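Martes, 30 de enero de 2018

Hoy he llegado a casa tardísimo y con los ojos como tomates, pero quiero dejar esto escrito antes de que se me mezcle todo (mañana ya no me acordaré de qué ajuste toqué y cuándo, que me conozco). Llevo desde septiembre peleándome con el robot de dos brazos en la cocina simulada, y por fin tengo resultados que se pueden enseñar sin ponerme colorada.

La tarea suena a chiste: una taza en cada mano y pasar una bolita roja de la una a la otra. Pues nada, intentad explicarle eso a una red que aprende mirando demostraciones. La bolita es minúscula, desde arriba ocupa cuatro píxeles mal contados, y en cuanto una mano se adelanta un pelín se va todo al garete.
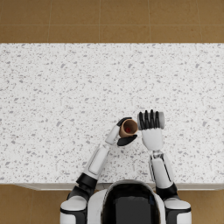
Lo que he cambiado

Hasta la semana pasada entrenaba solo con la cámara cenital. Se ve casi toda la encimera, sí, pero la altura entre las dos manos la red se la tiene que imaginar, y se la imagina fatal. Así que he metido también las vistas de las muñecas. Más lento de entrenar, claro, y el servidor de Nolteo resoplando toda la noche, pero la muñeca izquierda ve la taza marrón pegadísima, con los dedos negros agarrándola, y la otra mano asomando por arriba con el recipiente gris inclinado. ¡Eso es justo lo que le faltaba! Osian Skyrme me lo venía diciendo desde antes de Navidad y yo erre que erre con mi vista única, por cabezota.

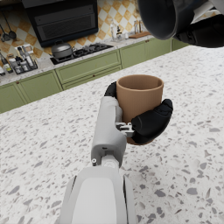
Los números

He usado 500 demostraciones, todas teleoperadas dentro del simulador. Tuve que tirar unas cuantas en las que se me iba el pulso, y luego me dio pena y recuperé dos. Con la cámara cenital sola, de 500 pruebas salían bien 271. Con las muñecas añadidas, 466. Lo he repetido con otra semilla porque no me lo creía, y me he puesto a dar vueltas por el pasillo hasta que ha terminado. Sale casi clavado.

Lo que sigue cojeando es la mano derecha. A veces la política no tiene claro cuándo cerrar los dedos y se queda ahí, dudando, a un suspiro de la taza.

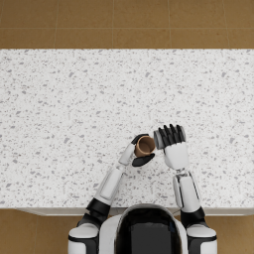
Mi teoría es que la culpa la tiene el horizonte de acciones: le pido que prediga demasiados pasos de golpe y, cuando algo se tuerce a medio camino, sigue con el plan viejo como si nada. Quiero probar a acortarlo y a replanificar más a menudo. También me gustaría mover las posiciones iniciales de las tazas bastante más, que ahora mismo varían muy poco y me da miedo estar midiendo memoria en vez de habilidad. Y quitarle una de las dos muñecas, a ver cuál de ellas está haciendo el trabajo (yo apuesto por la izquierda, me juego un café).

Ah, y la soltada. En la versión anterior abría la mano en el aire y se quedaba tan ancha. Le he añadido al criterio de éxito que las dos tazas acaben de pie en la encimera, y los números de arriba ya lo cuentan así, o sea que tienen más mérito.

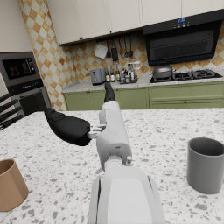
Osian me ha contestado a las once y pico de la noche que no lance las campanas al vuelo: que 466 está muy bien, pero que pruebe con otra iluminación y otra encimera antes de escribir una sola línea del artículo, que seguro que la red se ha encariñado con las motitas. Y que le mande las curvas de entrenamiento, que las quiere mirar con calma.

Tiene razón, qué rabia. Le he mandado las curvas y he dejado lanzado el primer entrenamiento con el horizonte corto. Mañana, antes del desayuno, miro cómo va.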